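Drisedness Robotics Club
Bench Safety Checklist with Comments: Two-Arm Cloth Folding Project
Inspection date: Jan 9, 2022
Completed by: Ott Pärn
Bench: Butkienė room, wall side
Status: Pass with three open items

How to use this form: mark each line OK, FIX or N/A. Anything marked FIX needs a comment. A bench with a FIX in Section B or Section D does not get powered until the line is signed off. Comments from team members go under the section they belong to and stay there.

Section A. Table and surroundings

A1. Tabletop clear of tools, drinks and spare parts. OK
A2. Table does not rock when leaned on. OK
A3. Surface free of damage that can catch cloth. FIX
Comment: There is a thin dark scratch on the left half of the table. The short part near the middle is the worst of it and the rest is hairline. Run a fingernail over it. If the nail catches, sand lightly and wipe down. If it does not, leave it alone and note it here.
A4. Wall clearance checked with both arms at full reach. OK
A5. Lighting even, no glare on the work area. OK
A6. Floor behind the operator chair clear. OK
Comment: Bags go on the hooks by the door. I moved two of them.

Section B. Power and stop

B1. Stop button within reach of the seated operator. OK
B2. Stop button tested on each arm separately. OK
B3. Stop button tested with both arms moving. OK
B4. Power supplies off the floor and not covered. OK
B5. Plugs fully seated, no adapters in chain. OK
Comment: The Grukano power strip has been taken out and is in the scrap bin. Please do not bring it back. The new strip has its own switch, which is not a stop button and should not be used as one.
B6. Arms go limp slowly when power is cut. FIX
Comment: The right arm drops faster than the left. Keep hands out from under it and park it low before switching off. I will look at the settings before the February meet. Signed off for use with parking rule in place.

Section C. Grippers

C1. Fingers close evenly and meet at the tip. OK
C2. No sharp edges or burrs on the fingers. OK
C3. Finger screws tight. OK
C4. Fingers clean. FIX
Comment: Light scuffs and dust on top of the black fingers. Wipe with a dry cloth before each session. No spray cleaner, it gets into the joints.
C5. Fingers closed and clear of the cloth before the operator starts a run. OK

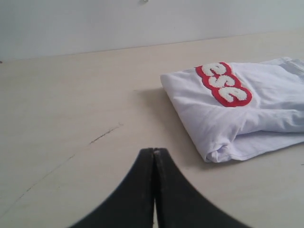
Ukach: I would add a line about grip force to this section. We had the force limit changed twice last week and neither change went in the log. I only found out when the left gripper would not let go of a sleeve. It was no big deal but I had my fingers near it.

Reply, O.P.: Agreed, added as C6. The limit is now 64 in the settings file for both grippers. If you change it, write the old value, the new value and your initials in the log before you run anything. Next printing of this form will have it in order.

C6. Force limit matches the value in the log. OK (added today)

Section D. Arms and cables

D1. Base clamps tight. OK
D2. Joints move through full range by hand with power off, no grinding. OK
D3. Gear teeth free of thread and lint. OK
Comment: Check this one with a flashlight. Cotton lint builds up quicker than you would think. Use the soft brush in the top drawer. Tweezers only with power off.
D4. Cable loops have enough slack at full reach. OK
D5. Cable loops cannot snag on the other arm. OK
Comment: Passed, but watch the loop at the top of the left arm. When both arms work near the middle of the table it is the first thing that could get caught. If it looks close, stop and move the cloth over.
D6. Tape and labels stuck down, no loose ends. OK
D7. Minimum gap between arms set in software. OK

Section E. Test cloth

E1. Cloth is dry and free of pins, buttons and zippers. OK
E2. Cloth lies on the table where both arms can reach it. OK
E3. Cloth not caught under a base clamp. OK
E4. No cloth over the front edge near the operator's lap. FIX
Comment: Fabric that drapes over the front edge can pull the rest down when a gripper moves, and people tend to grab for it. Do not grab for it. Hit stop, wait for both arms to be still, then straighten the cloth. Operators should slide the chair back a little before a run.
E5. Prints and patches noted on the run sheet. OK
Comment: A thick print folds differently from plain cotton. Write down which side is up so the runs can be compared later. 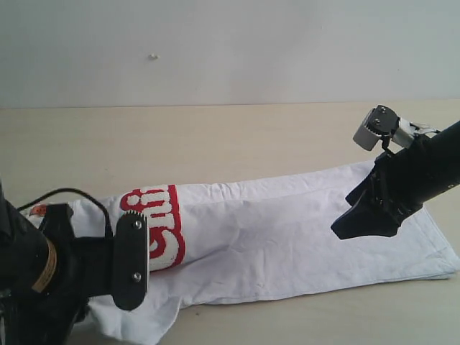 Bench in use, both arms over the test cloth. See D5 and E4.

Section F. People

F1. Operator has done the bench briefing. OK
F2. A second person is in the room during powered runs. OK
F3. Long hair tied, sleeves pushed up, no lanyards. OK
F4. Observers stay on the door side. OK
Comment: Parents visiting on open evening count as observers. So do younger brothers and sisters, who need an adult with them.
F5. First aid kit present and in date. OK

Section G. Records

G1. Run log up to date. OK
Comment: Last run entered is 988. Run numbers are not reused, even when a run is stopped early. Mark it "stopped" and move on to the next number.
G2. Settings file backed up. OK
G3. Previous open items closed. OK

Open items from this inspection

A3, scratch on table. Check and sand if needed. Anyone on the team.
B6, right arm drop. Ott. Parking rule applies until closed.
E4, cloth over the front edge. Operators, every session. A strip of tape on the table to mark the limit would do it, and there is a roll in the drawer with the brush.

C4 was wiped down during the inspection and is closed.

Signed: O. Pärn
Copy to binder and to the Ukach folder on the shared drive. Form number 1025.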